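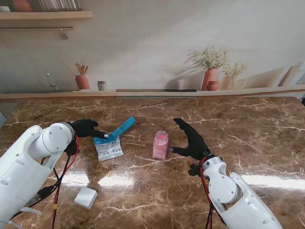
Small packet with a blue strip on the brown marble countertop

Clanum Allotments and Kitchen Garden Association
Minutes of the meeting held on June 2, 2025

1. Minutes of the previous meeting
Agreed as a correct record. Matter arising: the Boyer Lane gate has been rehung and the padlock code changed.

2. Water supply
The meter reading is 3282. The reading taken in February was queried with the supplier and has been corrected. The leak at the lower standpipe is put at some 30 litres a day – the joint will be remade before the next reading. Hoses are not to be left running unattended.

3. Seed order
Two quotations were received, from Clekex and Hondier. Clekex was lower on peas and beans, Hondier on brassicas. Agreed to place the whole order with Clekex at £626, carriage included. Members' own orders to be paid for on collection.

4. Plots
Plot 14 is vacant and will be offered to the next name on the waiting list. The northern half is under couch grass – a reduced rent for the first year was agreed. Two notices to cultivate have been issued.

5. Compost bays
The middle bay is full and closed to further material. Turned compost may be taken from the left-hand bay, limit 90 litres per plot.

6. Any other business
Request for a second water butt at the shed: deferred until the guttering has been repaired.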